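Three Weeks of Stream Samples on the Semus

Thursday, January 16, 2020

I said in the fall that I would write up my time at the Semus watershed, and then I didn't. The report went in before the holidays, so I have run out of excuses. Most of this comes out of my field notebook, which got rained on, so some of the dates are gone.

The Semus is a small creek. In May you can step across it in most places if you pick your spot. It drains a steep piece of forest on the north side of Kuusk Ridge, mostly beech and yellow birch down low and spruce near the top, and it runs into the Avetti River a short way below the gauge. People have been measuring the water at that gauge for a long time. I was there to collect samples above it, at 22 points between the seeps near the ridge and the concrete weir at the bottom.

The question was simple enough. The creek gets less acidic as it goes downhill, and the people who run the site wanted to know where the change happens. If it is gradual, the soil is probably doing the work all along the slope. If it jumps, something is coming in from the side, like groundwater that has spent time in contact with a different kind of rock. A single sample at the weir can't tell you which. You have to walk the whole thing, and you have to walk it more than once.

I stayed in the field house at the end of Sikora Road. It has bunks, a kitchen with one good burner, and a back room with a long bench where the filtering gets done. There is no cell signal. The landline works unless there is wind.

A normal day started at six. The bottles had been acid washed and labeled the night before, and they went into the pack in order, bottom of the creek first. I worked uphill. That is the rule with stream sampling, because when you step in the water you stir up the bed, and whatever you stir up goes downstream. If you start at the top you spend the day sampling your own footprints.

At each point I rinsed the bottle three times with creek water, filled it facing upstream, capped it under the surface so there was no air in it, and wrote down the time and temperature. Then I took a second, smaller bottle for dissolved carbon. Conductivity I read on the spot with a handheld meter. The pH meter I left at the house after the first day. It wants to sit still and warm up, and the water up there has so few ions in it that the reading drifts for ten minutes before it settles. It was easier to do all of them on the bench in the evening.

The lower points are pleasant. There is an old skid trail along the east bank, and you can get from one flag to the next without much thought. Past point nine the trail quits and the valley closes in. The creek drops over ledges, and there is a lot of blowdown from an ice storm years ago, so you are either crawling under trunks or climbing over them with a pack full of water. The pack gets heavier all the way up, which is the drawback of working in that direction.

The top three points aren't really the creek at all. They are wet spots in the moss where water comes out of the ground, and in a dry week two of them stop. I used a big syringe there and filled the bottle a little at a time. It took a long time and the black flies had found me by then.

I wore a head net from the second week on. I had been told to bring one and had packed it at the bottom of my duffel as if it were optional.

I did the full walk eight times. Two of those were planned around rain. You want samples when the creek is low and also when it is up, because in a storm the water takes a different route. At low flow most of it has been deep in the soil for a while. When it rains hard the upper layer fills and water moves sideways through the leaf litter and the top few inches of dirt, and it picks up acids and carbon on the way. The creek turns the color of weak tea. The first storm came at night and I missed the peak by several hours. The second came on a Saturday morning and I caught it on the way up, with the water rising past the flags as I went.

Counting blanks and duplicates, I brought home 449 bottles. Two of them broke in the truck. The rest went to the lab in boxes with a chain of custody form taped to each lid, and I got the last of the numbers back in the late fall.

So, what they showed. At low flow there is a jump. From the seeps down to the ledges the water hardly changes. Then in a stretch of 375 feet the pH goes up, the calcium goes up, and the aluminum falls away. Below that it stays nearly level all the way to the weir. I had guessed it would be a smooth slope with some noise in it, and I had even drawn one in the notebook on the first night. I was wrong about that.

During the storms the jump is much smaller. It's still there if you plot it, but you might not pick it out if you didn't know where to look. That fits with groundwater coming in along that stretch. The groundwater keeps arriving at the same slow rate, and in a storm it gets swamped by everything else.

I went back in September for a day to look at the stretch again with the creek very low. There is a place on the west bank where the rocks have an orange crust and the water is a couple of degrees colder than the creek beside it. I had walked past it on every trip in May and written down nothing. With the spring flow covering it there wasn't much to see, but I still think I should have noticed the temperature. 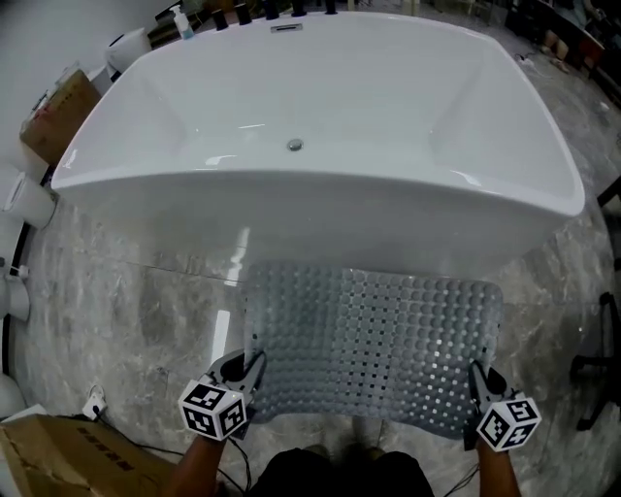
The next step would be to put in a few shallow wells on that bank, with one or two farther back toward the ridge, and sample them at the same time as the creek. That would show whether the groundwater has the chemistry it would need to have. My numbers say it should be rich in calcium and close to neutral. If the wells come up acidic, then the explanation is wrong and somebody will have to think of another one. I don't know if there is money for it. Wells mean carrying in a hand auger and pipe, and the ground there is mostly boulders.

There are some things I would do differently if I went again. I would put a temperature logger at every point and leave it there. They are cheap now and they don't mind the weather. I would take fewer samples on the lower half, where nothing much happens, and use the bottles to space the points closer together around the ledges. And I would write in pencil. I knew about pencil. I used a pen because it was in my pocket.

A few people have asked whether the creek is recovering, since acid rain is a lot less severe than it was when the gauge went in. I can't answer that from three weeks of samples. The long record at the weir can, but it is not mine and I would rather the people who keep it do the talking. What I can say is that the weir sits well below the jump, so it has always been measuring the creek after the groundwater comes in. The upper part could be changing on a different schedule and the weir might not show it very clearly. That was the one point in my report that got a lot of questions – more than the jump did.

I didn't see many fish. Above the ledges I saw none, which is what you would expect with that much aluminum in the water, and the ledges would stop them anyway. Below, there were small brook trout in most of the pools. They hold under the cut banks and you see a shadow go when your boot comes down. Salamanders were all over, including up at the seeps, under almost any flat rock.

The data tables should be posted with the site's other records sometime this spring, along with the point locations. I'll add a link when they are up. I still have the notebook if anyone wants to know about a particular sample, though for the first week you will have to put up with some blue smears where the times used to be.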